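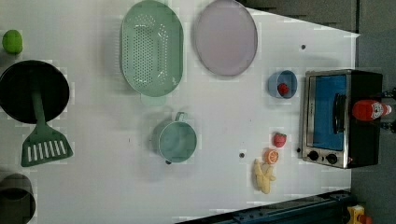
ままごと遊びは子どもの発達を促すのか。関連を示す報告はあるものの、遊びが原因だと言い切れるだけの証拠はまだそろっていない。

**ままごと**とは、炊事や食事、接客など家庭の営みをまねる子どもの遊びをいう。広くはごっこ遊びの一種に数えられる。「まま」は飯を指す幼児語とされ、語末の「ごと」は「事」にあたる。

## 道具

古くは木の葉や貝殻、土、木の実などが食器や料理に見立てられた。のちに専用の玩具が売られるようになり、素材も木、ブリキ、合成樹脂、布と広がった。鍋やフライ返し、皿に模造の食材を添えたものが典型である。切れ目を面ファスナーや磁石でつなぎ、玩具の包丁で「切る」食材もよく見られる。

「本物に近いほど想像力が育つ」という宣伝文句と、「素朴なほど想像力が育つ」という宣伝文句は、しばしば同じ売り場に並んでいる。どちらも比較の条件が示されることは少なく、そのまま受け取るのは難しい。

## 発達との関係

ごっこ遊びの多い子どもは言葉や他者理解の面で優れる、という主張は育児書の定番である。ただし、言葉の早い子どもがごっこ遊びを好むだけとも考えられ、因果の向きは定めにくい。家庭の会話量や大人の関わり方も結果に影響する。

アラリック・ハヴァーフォードは玩具会社ビルナウの販促資料を検討し、根拠に挙げられた調査の対象が40人にとどまり、観察期間も3週間であったと指摘した。比較群は置かれていない。同社の製品「ポルケリス」の箱にはその後も「考える力を伸ばす」の文言が残り、改訂版で「考える力に寄り添う」に変わった。後者が何を意味するのかは明らかでない。

## 性別役割をめぐる議論

ままごとは長く女児の遊びとして扱われ、家事の分担意識を固定すると批判されてきた。これに対し、子どもは身近な大人を写しているにすぎないとの反論がある。配色を改めた製品も増えたが、色の変更だけで遊び手の意識が変わるという見方には裏づけが乏しい。

## 安全性

小さな部品の誤飲が主な問題となる。対象年齢の表示は目安であり、破損した玩具や、きょうだいの年齢差までは考慮されていない。「天然素材」の表記も、それだけでは塗料や接着剤の安全性を示すものではない。

## 関連項目

- ごっこ遊び
- 人形遊び
- 玩具の安全基準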